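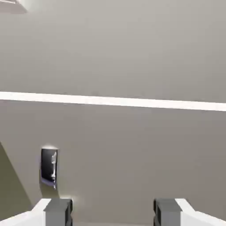 Quick notes from the Codero open day in Skovham, typing this on the train. Got there late, missed the intro talk. Straight to the simulator corner: you drive a gripper around a rendered kitchen with a hand controller, and every run gets saved as a demo for the robot to learn from. My turn was 8 minutes. Spent almost 5 just backing away from walls. Depth is realy hard from the gripper view! Then the real arm, a Kettler, which you push by hand. Much easier, heavier then I expected. Coffee ran out. Dollton plant next, in October.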